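Starnus-Rundbrief / Haus & Wäsche / Einzelsocken, die nächste Runde

Einzelsocken, die nächste Runde

Kurz und schnell, der Rundbrief muss heute noch raus. Die Sockenkiste im Waschkeller ist wieder voll. 32 Stück, alle ohne Partner, Vega Sotomayor hat am Thursdayabend durchgezählt – pardon, Donnerstagabend, der Kalender im Keller ist noch der englische. Viel Grau, viel Schwarz, zwei Kindersocken mit Gummisohle, ein sehr langer Wanderstrumpf.

Bitte bis Ende Januar vorbeischauen. Kiste steht links neben Maschine 11, auf dem Regal, nicht mehr auf dem Boden (Wasser, letzten Herbst, ihr wisst schon). Was übrig bleibt, geht an die Nähgruppe Pană. Die stopft daraus Zugluftrollen für die Fenster im Treppenhaus und nimmt auch Wollreste.

Und dann noch die Roten. Gestrickte rote Socken, Bündchen gerippt, die gab es beim Wintermarkt in Brilodville am Stand von Tonantzin Ibarra und halb Haus C hat zugegriffen. Jetzt weiß natürlich keiner mehr, welche wem gehört. Wer zu Hause eine einzelne liegen hat: bitte melden, auch wenn sie euch gar nicht fehlt.

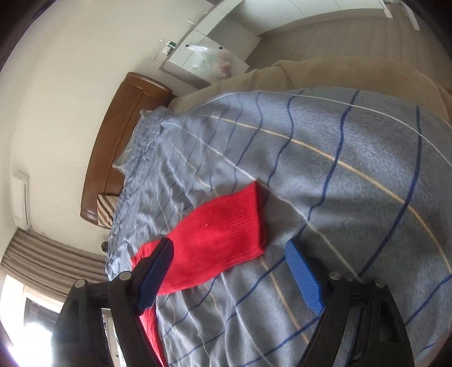

Rote Stricksocke auf der gestreiften Fleecedecke.

Tonantzin sagt: nur 30 Grad, Wollprogramm, auf links drehen und liegend trocknen. Nicht in den Trockner! Fusseln mit der Hand abzupfen oder mit Klebeband, die Fusselrolle zieht Fäden. Und beide Socken vor dem Waschen mit einer Wäscheklammer zusamenstecken, dann hat sich das Thema erledigt.

Fleecedecken bitte getrennt waschen, ohne Weichspüler, Maschine höchstens halb voll. Das Sieb danach ausspülen. Letzte Woche war es wieder komplett zu – dauert eine Minute, wirklich.

Wäschemarken gibt es weiter bei Vega, Klingel Sotomayor, zweiter Stock. Abends ab sechs, sonntags nicht. Kleingeld mitbringen, sie kann nich wechseln.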